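The fish was the first thing Dima showed me. It was a red cartoon fish on a blue card, stuck high up on the white wall, with a power strip hanging from its hook.

"When you get lost, look at the fish," she said. "You'll forget which way is up. Everybody does in the first hour."

I thought she was kidding. I was twenty-six, I had driven forklifts at Darwish for two years, and I had never in my life forgotten which way was up. Then she put the controls in my hands, and I moved my right wrist an inch, and across the table an arm that was not mine moved its wrist an inch too, and I laughed so loud that Walid came in from the hallway to see what had broken.

I can't tell you how good that is! You lift your elbow and it lifts. You squeeze and the black fingers close. There is a small lag, like talking to somebody on the moon, and after a while you stop hearing it. By lunch I had quit thinking "left arm, right arm" and was just reaching for things.

The job was bottles. Pick one up with one hand, get the other hand around it, and hold it between the two without crushing it or letting it slide. We did it over and over so that Brillex (that was what the whole rig was called, both arms and all the computers under the bench) would have enough good tries to learn from. Pravimon had asked for 545 before October.

"Good ones," said Dima. "If you drop it, say so, and we start again. If you almost drop it and save it, I want that one twice as much."

I loved her for that. At Darwish, an almost got you a talk with the supervisor.

My first 17 were terrible. I came in too high, I came in sideways, I shoved a bottle clean off the table and it rolled under Walid's chair, where he stopped it with his foot and kept typing. Number 18 was different. I closed the left fingers and then I waited, just one breath, and brought the right ones in from the side, slow, the way you'd take an egg from a kid. I felt nothing, of course, there was nothing to feel. But my own hands were sure they had it, and when I looked up they did.

"Oh, that's pretty," said Dima. "Do that again."

So I did it again. I did it all week and came in on the weekend, and my mother called to ask if they were paying me extra, and I had to admit I hadn't checked.
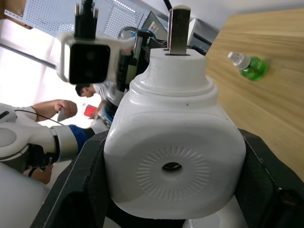
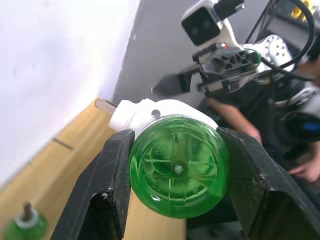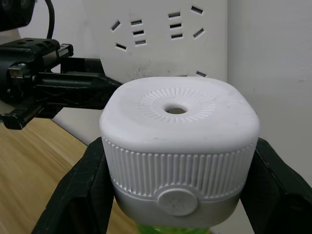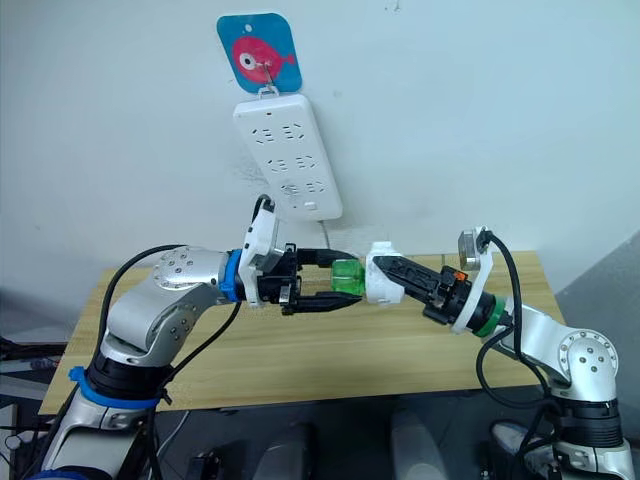 The day we let go was Saturday, July 19, 2025. Dima wrote it on the back of her hand so she would remember to put it in the log, and then she sat down next to me with her arms folded.

"Controls on the shelf," she said.

"Both?"

"Both. Go stand by the door. You're making it nervous."

I stood by the door with Walid. She hit a key. The left arm came up with a little hitch at the top, and I knew that hitch. It was the one I get in my shoulder from an old fall off a loading dock. It reached down and closed its fingers on the bottle, and then it waited, one breath.

"Is it stuck?" Walid whispered.

"No," I said. "Give it a second."

The right arm started in from the side, slow. My own right hand had come up off my hip by then and was going along with it through the air, and Walid looked at my hand and then at the arm and back again, and he began to grin.

"Dima," he said, "turn around. You have to see this."

"I'm watching the robot," said Dima.

"So am I," said Walid.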